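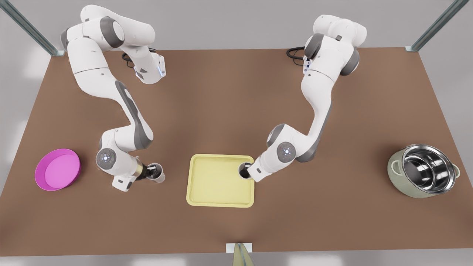
3.2 Remote demonstration of two-arm placing tasks

Demonstrations for the placing tasks were recorded by remote control in the Plurkodum simulator. The operator sat at a desk in the Flindport laboratory and moved a pair of hand controllers, one for each arm, while watching the simulated table on a monitor. Each episode began with the arms at rest and ended when the operator pressed a foot switch. Figure 2 shows the two arms during the cup task, each with a cup in its gripper, and the square yellow tray between the pink bowl and the green pot. The tray was the target in this task. The bowl and the pot were kept on the table as other possible targets, so that a policy trained on the data could not succeed by moving toward the only container present.

Figure 2. Cup task in simulation. The robot's right arm appears on the left.

Operators were told to place the cups in whichever order they found comfortable and to use both arms at once if they wished. We did not correct their style. Early trials with a fixed order produced smoother paths, but operators paused between the two placements, and the trained policy copied the pause. Free order removed most of it.

In total, 2460 episodes were recorded. An episode was kept if both cups stood upright in the tray at the end and neither arm had touched the other. After this check, 1089 episodes remained. Most of the rejected episodes failed at release, when a cup tipped as the fingers opened. Collisions between the two hands above the tray were the next most common cause. Episodes in which the operator dropped a cup and picked it up again were kept if the final state was correct, as they contain useful examples of recovery.

A smaller set of 100 episodes was collected by hand guiding on the physical arms at the Barkier site. In this method the operator holds the arm near the wrist and moves it through the task while the joint positions are stored. Guiding two arms at the same time proved tiring, and most operators moved one arm, parked it, and then moved the other. These episodes were therefore used only to adjust the grip and release phases, where direct contact gave finer control than the hand controllers did.

All recordings were converted to a common format with the Piras toolkit. Joint positions, gripper opening and camera views were aligned by time stamp, and idle periods at the start of each episode were removed.

Search this journal Enter keywords Go

Reader comments (2)

Were the hand-guided episodes checked against the same upright rule as the simulated ones? Section 3.2 does not say.

The remark on copied pauses matches our experience with a single arm. A plot of pause length for both conditions would be welcome in the appendix.

Contact the editorial office | Copyright the authors | Back to top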